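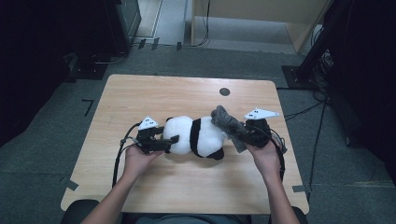
Home & Family > Toys, Crafts & Mending

Home Topics Ask Unanswered Log in

Do "weighted" plush toys do anything, or is it just a way to charge double?

Posted by mossy_gutter, April 26, 2022

My sister wants to get my nephew a weighted panda for bedtime. He already has an ordinary one and sleeps fine with it as far as I can tell. The one she picked is from Kuroda and the listing says it "promotes deep restorative calm," which is the kind of sentence that makes me reach for my wallet to make sure it's still there. Underneath there is a line about 500 grams of glass beads and then a lot of stars and leaves.

My questions. Does the weight do anything for a kid who doesn't have trouble sleeping? And could I just open up the old panda and put something heavy in it? I can sew a button on. That's the limit of my sewing. He turns six in June so there's time to mess it up.

Tags: plush, stuffed animals, sewing, sleep, gifts

Sutrisno Oei

I'd be careful with the word "promotes." It commits the seller to nothing. Some kids like a heavy thing in their lap and some throw it out of bed, and I have had one of each. If he sleeps fine now, I don't see what there is to fix.

As for doing it yourself, yes, it's easy enough, but please don't pour beads straight into the toy. Stuffing shifts, seams give, and then you have glass beads in a child's bed. Make an inner bag out of tightly woven cotton, sew it shut twice with small stitches, then put that bag inside a second one. Find the closing seam on the panda, usually along the back or under the bottom, and it will be the one with slightly uglier stitches. Unpick only as much as you need to get the bag in. Close it with a ladder stitch and strong thread, and pull hard on it before you hand it over.

I used 208 grams in a small bear and that was plenty. Your 500 sounds like a number somebody picked because it looks good on a label. Also, this is for an older kid who can push it off himself. I would not put anything weighted in with a baby or a toddler, whatever the box says.

Washing is the annoying part. Read the tag first, and if you can't confirm the filling is OK in water, take the bag out before you wash the rest. I leave a bit of the seam as a hidden snap closure for this – ask at a fabric store, they'll show you.

bendley_mom2

We got the Kuroda one and my daughter LOVES it!! Best sleep ever, totally worth it. She has the sloth though.

mossy_gutter (original poster)

Best sleep ever compared to what? Did she sleep badly before? Not trying to be rude, I really would like to know, because every review I've read goes the same way and none of them say.

Thanks Sutrisno, the two bags idea makes sense. I'll try it on a thrift store rabbit before I cut into anything he's attached to.

tinroof

Rice. Put rice in a sock. Done, costs nothing.

Sutrisno Oei

Please don't use rice in anything that gets drooled on or washed. It goes moldy and it attracts bugs, and you won't know until it smells. The rabbit is a good plan. Skip the sock too – the knit stretches and the filling works its way out.

Contact us | Terms | Copyright 2022 Comum Answers | Back to top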